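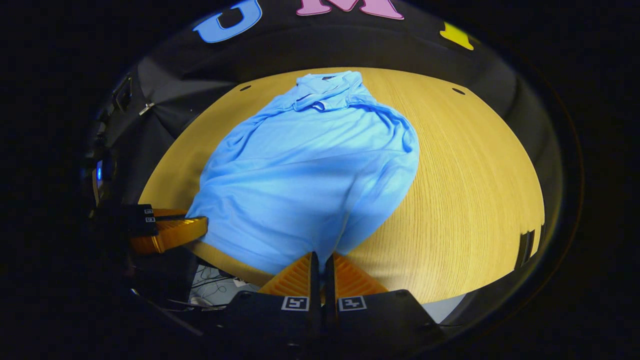 Light blue shirt on the round table, with one gripper at the near side and the other at the left.

Posted 23 April 2023

The purpose of this entry is to record the present state of the two-handed folding project at the Akbridge shared workshop. Readers who have followed the earlier entries will recall that the first set of grippers was completed in January and was set aside after the fingers proved too stiff for knitwear. The second set has now been assembled and is in regular use.

Design of the fingers

The revised fingers are printed in orange flexible filament, with ribs across the gripping face. The previous version had a smooth face and relied on closing force alone, which was adequate for tea towels and unsatisfactory for anything with a collar. I tested 3 rib spacings over the course of a fortnight. The closest spacing filled with lint and was discarded. The widest left visible marks in soft fabric. The middle spacing has been adopted for both hands, and the drawings have been amended accordingly.

The mounting blocks are black, with bevelled tops. The bevel was introduced at the suggestion of Solène Ferrand, a fellow member of the workshop, who observed that the square corners of the original blocks caught on hems whenever the hand approached the table at a shallow angle. Small square markers are fixed to the blocks so that the position of each finger may be recovered in software. They should be applied to a clean, dry surface and pressed flat from the centre outward. One of mine was applied in haste and had lifted at a corner by the following morning.

The control software

The program that reads the markers is known in my notes as Moriarty. It is now at revision 19. The principal change since the last entry concerns the treatment of lost markers. Earlier revisions held the last known position indefinitely, with the result that a finger could be recorded as stationary while it was in fact halfway across the table. The present revision flags the gap and discards the affected portion of the recording. I regard this as the correct behaviour, although it has reduced the amount of usable material from each session.

A separate utility, Golent, handles the timing between the two hands. It has not been altered and no alteration is planned.

Garments

Work to date had been confined to flat items. Shirts have now been introduced, beginning each time from a crumpled position. The intended sequence is to locate the collar, draw the body out flat, bring the sides in and fold upward from the hem. Drawing out the body remains the weakest stage. Knit fabric stretches under the pull and then recovers, and the software does not yet allow for the recovery. Collars have given less trouble than expected.

Outstanding matters

The cables on the floor require proper routing and should be tied back before the next session. The spare finger moulds remain in the drawer marked Lasent, and members who borrow them are asked to return both halves together. A replacement set of screws for the mounting blocks has been ordered in a slightly longer length.

The amended drawings will be placed in the workshop's shared folder once the screw lengths have been confirmed. Correspondence concerning the rib spacing may be left in the comments, and I will reply as time permits.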